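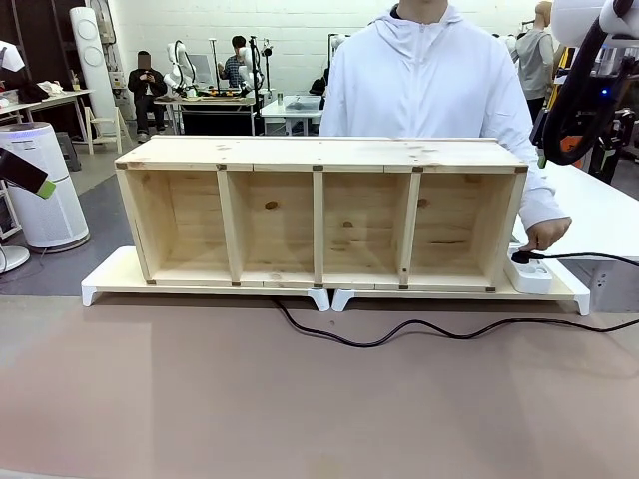
Relatório de progresso do projeto Lida, fevereiro
Para: Dwynwen Ifans, fundo Vostow
De: Remzi Karakaya, coordenação na Flokeck

Olá, Dwynwen! Pediste-me um relatório menos engravatado do que o anterior, por isso aqui vai, escrito de seguida e com café ao lado. Começo pelo que mais te interessa, que são as pessoas, e deixo as horas e o dinheiro para o fim.

Como sabes, a ideia do Lida é passar para os braços robóticos a parte repetitiva da preparação das bancadas: pegar nas coisas, pô-las na estante, arrumar as tomadas e os cabos no fim do turno. A estante de pinho continua a ser a nossa peça de treino preferida, porque tem compartimentos, cantos e divisórias que chegam para complicar a vida a qualquer garra. A Flokeck tem umas quantas iguais na linha e, se a coisa funcionar aqui, funciona lá (bom, essa é a esperança!).

O que mudou para a equipa

O Usman Chaudhry passou anos a preparar bancadas à mão e agora divide o dia em dois. De manhã ainda prepara, à tarde ensina. Mexe nas tomadas, muda a posição dos cabos, deixa tudo pronto para a tentativa seguinte e depois diz-nos o que o braço fez mal, com uma paciência que eu não tenho. No início estava desconfiado e disse-mo na cara: achava que lhe estávamos a pedir para treinar o substituto. Tivemos uma conversa comprida, com o Bijan Asadi presente pelos recursos humanos, e ficou escrito que os postos da preparação se mantêm durante todo o projeto. Fez muita diferença no ambiente, e devíamos ter feito isso antes da primeira sessão.

As costas também agradecem. Cinco pessoas da equipa queixavam-se de passar o turno dobradas sobre as mesas, e as sessões da tarde trouxeram pausas a sério e trabalho de pé. Em troca apareceu um cansaço novo, o de estar atento sem fazer nada com as mãos. O Noman Siddiqui descreve-o como vigiar uma panela de leite durante três horas. Por causa disso passámos a rodar as pessoas a cada 60 minutos, e a rotação ficou.

Como está o trabalho com a garra

Gravámos até agora 1.135 tentativas. As pontas acolchoadas a preto com o rebordo verde são as que usamos todos os dias, e o pessoal gosta delas porque o verde se distingue bem nas imagens do punho. O que continua a dar luta é o ângulo de entrada nos compartimentos: quando o braço vem de lado, as divisórias atrapalham, e o Usman sugeriu aproximar sempre por cima e de frente. Estamos a experimentar. 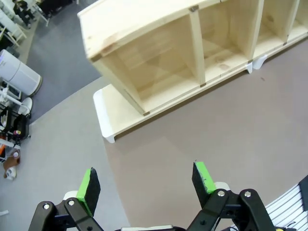
Cabos, tomadas e outras dores de cabeça

Ai, os cabos. Um objeto rígido fica onde o pomos, um cabo faz o que lhe apetece. Separámos esta parte em duas tarefas, a régua de tomadas primeiro e os cabos depois, e por enquanto ligar e desligar as fichas continua a ser feito por pessoas. Prefiro assim até termos o parecer de segurança da Tarar, que pedi e ainda não chegou. O Noman está a escrever o procedimento em linguagem normal, para quem entra de novo não ter de adivinhar quem mexe em quê.
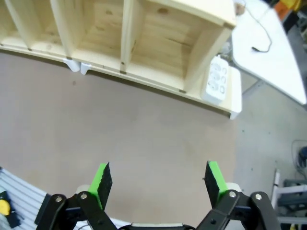

A régua de tomadas na ponta direita da estante, vista da garra aberta.

Horas, dinheiro e o que vem a seguir

Das 100 horas de formação que o fundo cobre, já usámos quase metade, e mais do que eu previa foi para quem nunca tinha tocado num comando. Não me arrependo, mas queria pedir-te que deixasses passar para formação o que sobrou da rubrica de deslocações. No próximo período quero pôr mais gente da linha a ensinar o braço, e o Bijan vai rever com cada pessoa a descrição do posto, que já não corresponde ao que fazem.

Diz-me só se a transferência precisa de um pedido formal ou se este parágrafo chega.

Um abraço,
Remzi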